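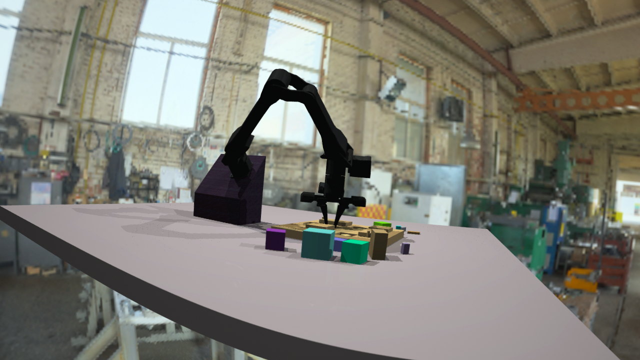 Gopinath Ramasamy wrote in after the last installment to say that 102 demonstrations ought to be plenty for a block task, and that anyone recording more is padding the dataset. I doubt it. A pile of near-identical demos teaches very little, and he didn't mention how varied his were.

How to record demos worth keeping, in simulation, by remote control:

1. Start with the arm above the tray and the fingers open. Practice the move until it bores you. Throw those runs away.

2. Drive slowly near the piece. The Nikport guide tells you to record at full speed and smooth the path later. I tried that with 203 runs and got a policy that hovered over the block and shook.

3. Move the blocks between runs. Put one behind another now and then, or stand a tall one against the tray, so the arm has to come down from an awkward side.

4. Stop the recording when the fingers are clear of the piece. Long pauses at the end get learned too – I had an arm that did its job and an arm that waited forever, from the same settings.

5. Watch every run back. I dropped 19 from my last batch, mostly for wobbles I hadn't noticed while steering.

Curuleck's sales page promises a working skill from a single demo. Maybe so, with the block in the same spot every time. Test with positions you never recorded before you believe any success rate, mine included.

Moving to a real arm is a separate headache. I'll get to that in December, if the gripper mount arrives.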